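Rirkdale Workbench Top: Owner's Guide
Section 4. Finishing the Top

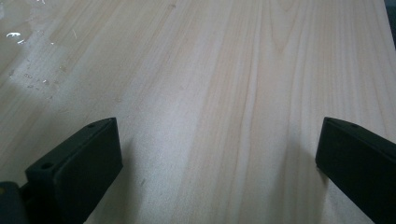
4.1 Before you start

The Rirkdale top is shipped bare. It has been sanded at the factory but has no oil, wax, or sealer on it. It must be finished within 30 days of unpacking if it is kept indoors, and right away if it is kept in a garage or shed.

Do the finishing after the top has been test-fitted to the legs (Section 3) and taken off again. Pilot holes drilled after finishing leave bare wood inside the hole, and moisture gets in there first.

Let the top rest in the room where it will be used for at least three days before you sand. Keep it flat on battens with air space underneath. Do not lean it against a wall.

You will need:

Sanding block or random orbit sander
Sandpaper, 120 grit and 180 grit
Vacuum with a brush head
Lint-free cotton cloths
Hedavach Bench Oil, one can (sold separately)
Flat brush, 2 inches wide, for the edges and the tool slot
Nitrile gloves
Dust mask
Metal can with a tight lid, half full of water

One can of Hedavach Bench Oil covers both faces and all edges of the standard top with three coats. For the long top, buy two cans. Other oils sold for bare interior wood may be used, but follow the drying times on their labels and not the ones printed in this section.

CAUTION: Rags soaked in oil can heat up and catch fire without a flame or spark. Put used rags in the metal can with water and close the lid. Do not leave them in a pile or throw them in a trash bin.

4.2 Sanding

1. Put the top on battens or padded sawhorses with the underside facing up.

2. Check the surface with your palm. Mark raised grain, glue spots, and dents lightly with a pencil.

3. For a shallow dent, lay a damp cloth over it and touch it with a warm iron for a few seconds. Let the spot dry overnight before sanding. Deep gouges will not lift this way and should be filled.

4. Sand with 120 grit, following the grain. With a block, use long, even strokes and let each stroke overlap the last by half. With a sander, keep the pad flat and moving.

5. Round over all edges slightly with the block. Two or three light passes is enough. A sharp edge will not hold oil and will splinter.

6. Vacuum the surface, then sand again with 180 grit. Stop at 180. A finer paper closes the surface and the oil will sit on top.

7. Vacuum once more and wipe with a barely damp cloth. Wait one hour.

8. Turn the top over and repeat steps 2 through 7 on the work face.

Note: Do not use steel wool on the bare top. Small pieces of steel stay in the grain and leave gray or black marks when they rust.

Note: The end grain takes longer than the faces. Sand it in one direction only, and go over it with 180 grit twice.

4.3 Oiling

Work in a room at about 70 degrees Fahrenheit with a window open. Oil put on in a cold room stays sticky for days. If you are working in July or in any spell of damp weather, double the waiting times below.

1. Stir the oil. Do not shake the can, as this puts bubbles in it.

2. Put on gloves. Start with the underside. Pour a small pool of oil in the center and spread it with a cloth, working outward.

3. Oil the edges and the inside of the tool slot with the brush. Give the end grain as much as it will take. It may need a second pass after a few minutes.

4. Wait 15 minutes. If dry patches show, add a little more oil to those places only.

5. Wipe off all the oil that has not soaked in, using a clean cloth. The surface should feel dry or nearly dry to the hand. Oil that is left standing turns gummy and has to be scraped off.

6. Wait four hours, turn the top over onto clean battens, and oil the work face in the same way.

7. Leave overnight. Rub lightly by hand with a worn piece of 180 grit paper, vacuum, and put on the second coat.

8. Repeat for the third coat. Both faces must get the same number of coats. A top that is sealed on one side only will cup.

CAUTION: Do not warm the can on a stove, heater, or radiator.

The color will deepen with the first coat and will go on changing over the first year, faster in a sunny room. Move clamps, mats, and boxes from time to time during these months so they do not leave pale shapes behind.

4.4 Curing

The top can be bolted to the legs 24 hours after the last coat. It can be used for light work after three days. Wait two weeks before gluing, painting, or leaving anything wet on it.

Do not cover the top with plastic sheeting while it cures. If dust is a problem, hang a cotton sheet over it so that the cloth does not touch the surface.

The load limit for a fully assembled bench is 200 pounds, spread evenly. This limit is not changed by the type of finish or the number of coats. See Section 2 for loads on the vise end.

4.5 Care and repair

Wipe up water, coffee, and glue as soon as you can. For dried wood glue, use a plastic scraper held low. For ring marks, sand the spot with 180 grit and oil it again, feathering the oil out past the sanded area.

Put on one fresh coat of oil each year, or sooner if water no longer beads on the surface. There is no need to sand the whole top each time unless it is rough or stained.

Small cracks in the end grain are normal in the first winter and usually close again when the air gets more humid. A crack that runs more than 2 inches in from the end should be reported to the dealer. Do not fill it before it has been looked at.

4.6 Common problems

Surface is sticky after two days
Too much oil was left on. Rub with a cloth dampened with fresh oil, then wipe hard with a dry one. Leave overnight in a warm room.

Surface looks blotchy
The oil soaked in unevenly. Put on the next coat as planned. If blotches remain after the third coat, sand the face with 120 and 180 grit and start again.

Surface feels rough after the first coat
The grain has lifted. Go over it lightly by hand with worn 180 grit paper before the second coat.

Top rocks on the legs after finishing
Check that the battens were level during curing. Loosen all eight bolts, let the bench stand for a day, and tighten them again in the order shown in Section 3.

Section 4 revised 1 June 2020. Text: Natalia Villaseñor. Technical check: Rocío Cervantes.

Continue to Section 5, Fitting the Mac Carthaigh Vise.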